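About Us

G'day, and thanks for stopping by. I'm Pantelis Chatzigeorgiou, head coach and one half of the pair who started Koditz Volleyball Club (the other half is Periklis Liapis, and you'll hear plenty about him further down). I got told our old About page read like a bank letter, so I've had another go at it over a couple of evenings with a pot of tea.

How we got going

Periklis and I played together in a men's league side that was, let's be fair, pretty ordinary. We trained late at night in a school gym with a roof that dripped on the back court, and we loved every minute. When that team folded we still had a bag of balls, two nets and a booking through to October. So we put a notice up at the local pool and the library saying anyone under eighteen who wanted to learn volleyball could come along. Nine kids turned up the first night. One of them thought it was netball, but she stayed and she's now our under 17s setting coach!

We took the name from Koditz Street, where that first gym was. People ask if it's somebody's surname. It isn't, at least not one of ours.

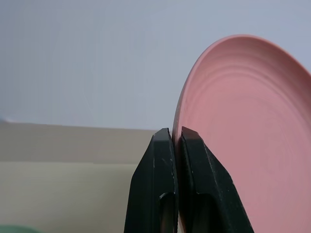

These days we run junior girls, junior boys, a women's side, a men's side and a mixed social comp that gets louder every season. We've had 848 players sign on since the beginning, and last year we cracked 100 juniors in a single season for the first time. I rang my mum about that one.

Where we play

Home is the Dimitriou Centre, two indoor courts and a bit of grass out the back where we put up a net in summer. The floor was resurfaced a while ago and it's lovely to dive on (well, as lovely as that ever gets). Parking is tight on game nights, so please use the gravel area behind the bowls club and walk across. The side door is the one you want. The front door sticks, and if you yank it you'll set off a buzzer that I have to come and turn off.

There's tea and coffee in the foyer, and the canteen does toasties from five o'clock. If you've got little ones with you, the carpeted end near the trophy cabinet is theirs, and there's a box of soft balls they can throw at each other.

How we coach

I'm a bit old-fashioned about passing. Every session at every level starts with twenty minutes of it, and yes, that includes the men's side, who grumble. If you can put the first ball where your setter wants it, you'll have a good time at this sport for the rest of your life. Hitting is the fun bit and we get to that too, don't worry.

Periklis looks after blocking and defence. He played middle for years, he has knees like gravel, and he can tell which way a hitter is going from the way she takes her second-last step. He's also the calm one. If your kid has had a rough match and needs a quiet word, it'll probably be Periklis sitting next to them and not me, because I'm still going on about the third set.

We rotate everybody through every position until under 15s. Tall kids learn to set and small kids learn to hit. I've had parents argue with me about it on the sideline, and I'm always up for a chat afterwards, but we won't be changing it. Kids grow at funny times.
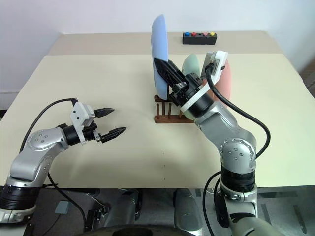

Two arms over the table, left gripper open.

Our representative sides travel a fair bit. The under 17 girls drove 1,366 kilometres in one season going to tournaments and back, all in the same minibus, with the same four songs. They finished third in the regional league, lost a semi in five sets that I still can't talk about properly, and had two players picked for the all-league team. Nello, the club's very battered inflatable kangaroo, went to every match and has been patched more often than our nets.

We also had 1,057 people through the door across our last home carnival, which was a club record and meant we ran out of sausages before lunch. We've bought more sausages.

What it costs

We try to keep fees as low as we can. Juniors pay by the term, seniors pay by the season, and your first two sessions are free so you can find out if you like it. There's a second-hand rack for knee pads and shoes, and you're welcome to take what fits and bring it back when it doesn't. If money's a worry, have a word with me or Periklis. It stays between us and we'll sort something out.

Our playing tops come from Vuvex, a small outfit a few suburbs over. They're navy with a gold collar, and if you order late you'll get whatever number is left, so don't blame me if it's 13.
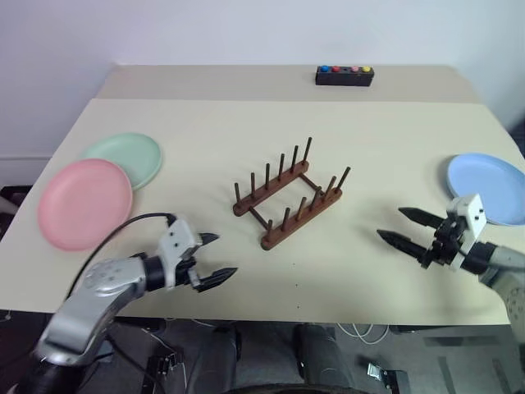 Coming along

You don't need to have played before. You don't need to be tall. Bring a water bottle, non-marking shoes and something to wear that you don't mind sweating in. Beginners start at half past five and the older groups roll in from seven. Grab anyone in a club hoodie when you arrive and they'll point you to the right court.

If you'd like to help out instead, we're always short of line judges and scorers, and I'll happily teach you on the night. Scorers get a free toastie and the comfy chair.

You can ring the Dimitriou Centre and ask for either of us, or use the contact form on this site. Periklis answers the messages in the morning and I do them at night, so if you get two replies saying slightly different things, go with his.

See you on court,
Pantelis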